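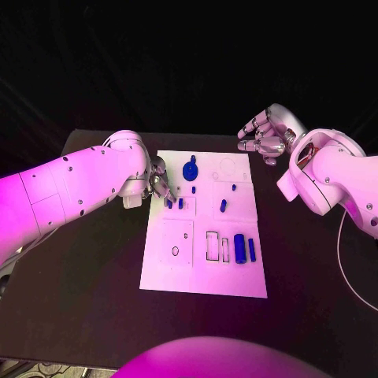 White sheet on the dark table

Black cloth or black paint behind small items?
Posted by Duygu Kırmızıgül

I sell buttons, buckles and old clock parts through the Gatti listings and I take all my own photos at home. Up to now I've used a cream wall as the background and everything comes out a bit yellow. I want to change to a black background with the items on a flat white sheet, and I can't decide between hanging black cloth or painting a board.

The corner I have is next to a window and I can't block the light completely. The cloth I was looking at is the Filline one, 984 grams for the whole piece, and I'm worried it will sag in the middle. Painting would be cheaper but I have never had paint come out without shiny patches.

Also, does the white sheet need to be paper? Mine curls at the corners after a day or two. I have 73 items to photograph before October so I would like to get it right first time.

Valter Torvik
Member, 1703 posts

Cloth, if you have somewhere to hang it. Paint reflects more than people expect, even the kind sold as matt, and next to a window you will see it in every photo.

For the sagging, sew a channel along the top and put a pole through it, then clip the sides to something heavy. Mine hangs from a curtain pole. Keep it well back from the table - I leave 86 cm - so that light from the window falls on the item and very little of it reaches the cloth. Brush it before each session. Black cloth collects every bit of fluff in the house and you will spend longer removing it on the computer than you would with a brush.

For the sheet I stopped using paper. I use a piece of thin white plastic from a sign shop. It stays flat, wipes clean, and small metal parts don't leave grey marks on it. If you stay with paper, buy it flat and store it flat under a board. Paper from a roll will always try to curl back.

On the yellow colour, check your camera before you blame the wall. Set the white balance by hand from the sheet, and turn off the room light. A lamp and a window together are two different colours and the camera can't get both right.

oltum_attic

I painted mine, two coats of blackboard paint put on with a foam roller. No shiny patches that I noticed but it does scratch. Fine for buttons.

Duygu Kırmızıgül

Thank you both. The room light was on, so that is probably where the yellow comes from. I'll try the cloth on a pole first and ask at the sign shop in Bevevum about the plastic. Does it matter if it is gloss or matt?

Valter Torvik

Matt. Gloss gives you a reflection under every button.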